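Home Print this page E-mail this article
News Features Back Issues Letters Subscribe

Can a robot do the dishes yet?

Every few months a reader writes in to ask when they can stop doing their own housework. The answer from this newsletter has been "not yet" for as long as we have been putting it out, and it is still the answer. But the gap is narrower than it was, and it is worth going through where things stand, chore by chore, with some notes from a visit to Mindeo in December.

Mindeo is a small outfit in Grelisville that tests arm software for other companies. It does not build arms. Clients send in their control programs, and Mindeo runs them through a list of 88 household tasks and reports back on which ones got done. Most of this happens in simulation first, in computer-built kitchens and laundry rooms, and only the programs that do well are moved to the real arms in the back of the building. A real arm costs money every time it hits something. A simulated one can knock over the same cup all night.

Shoaib Rizvi runs the kitchen tests. He spent eleven years in appliance repair before he moved over to robots, and he tends to talk about chores the way a repair man would, in terms of what goes wrong.

"People ask me if it can wash a plate," he said. "I ask them which plate, where is it, and what is on top of it. If you can answer all of that ahead of time, then yes, it can probably wash your plate."

The sink is the part of the kitchen he spends the most time on. From the outside it looks like an easy place to work, since the basin stays put and the walls keep things from rolling away. In practice those walls are the trouble. An arm that has plenty of room over an open counter has to come down into a sink from above, and the hand, the wrist and the lower part of the arm all need to clear the rim, the faucet and the divider if there is one. A path that works for an object in the middle of the basin may not work for the same object pushed into a corner. 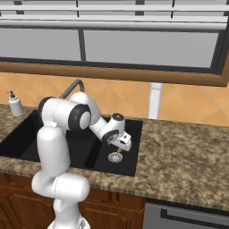 Then there is the question of seeing. Dark basins are harder than light ones for many of the programs Mindeo tests, and shiny metal is harder than either. Suds are worse again. A camera that has no trouble finding a fork on a table can lose it completely under an inch of gray water, and at that point a person would just feel around for it. Very few robot hands can feel around for anything. Rizvi said touch is the one area where he would put all his money if he had any.

In the simulated kitchens, the better programs now finish a basic pick-up task – one small object, lifted out and set down where it belongs – on most tries. The group ran one such task 300 times for a client over the fall. Rizvi would not give me the client's name, but he did say that the failures were nearly all the same failure. The hand closed a little too early and pushed the object instead of gripping it.

The real arms do less well. Part of that is the usual difference between a model and the world. Simulated objects have the weight they are supposed to have, and simulated counters are never sticky. Mindeo tries to close the gap by changing things at random between runs, such as the tile, the counter pattern, the light and where the arm is mounted, so that a program does not learn one kitchen by heart. Rizvi thinks this helps with looking and hardly at all with touching.

Other chores, in brief.

Loading a dishwasher. Closer than washing by hand. The racks give the machine a fixed set of slots to aim at, and plates of one size go in fairly well. Mixed loads do not. Bowls that nest together are still a reliable way to stop the whole job. Opening and closing the door is mostly solved if the arm knows the handle.

Wiping counters. Good on an empty counter. With things on it, the arm has to either go around them or move them and put them back, and most programs go around. You end up with clean paths between the toaster and the wall.

Folding laundry. Towels, yes, slowly. Shirts, sometimes. The best I saw took around 9 minutes for a shirt. Fitted sheets are not on Mindeo's list at all, which I took as an admission.

Taking out the trash. The bag is the hard part. Tying it is harder still, and the arm would need to be on wheels to get anywhere with it.

Shop floors are a different story, and readers who work in them will know this already. Gimeck, which packs hardware kits on the other side of town, has had arms on its line for several years and now runs 378 different parts through them. The parts come in trays, the trays come in at the same height, and there is a person on each shift who clears jams. The plant did not wait for a machine that could handle a mess. It got rid of the mess and bought an ordinary machine.

That is an option at home too, up to a point. Mrema, a start-up that shares a parking lot with Mindeo, is trying to sell a kitchen laid out for an arm, with a wide sink, a rail along the counter and dishes that all have the same rim. It works well in the showroom. I asked what happens when somebody brings home a mug from vacation and was told that the mug would go on a shelf.

Rizvi washes his own dishes, by hand, and says he does not mind it. Asked for a date, he would only say that he expects a machine to clear and rinse a normal family's sink, without help, before he retires. He is 51. We plan to go back when the next round of tests on the real arms is finished and will report the results for the dishwasher tasks at that time.

Print this page E-mail this article

Comments (4)

dkline
I would pay a lot for the laundry one even at 9 minutes a shirt. I'm asleep for eight hours, what do I care how long it takes.

Marta in the valley
You left out bathrooms. Please cover bathrooms next time.

R. Oster
We have two arms where I work and the part about the person who clears jams is right. That person is me. It is a full time job.

pennyloafer
Same rim on all the dishes? My kids have broken every matching set we ever owned. Will wait.

Previous item Next item Back to top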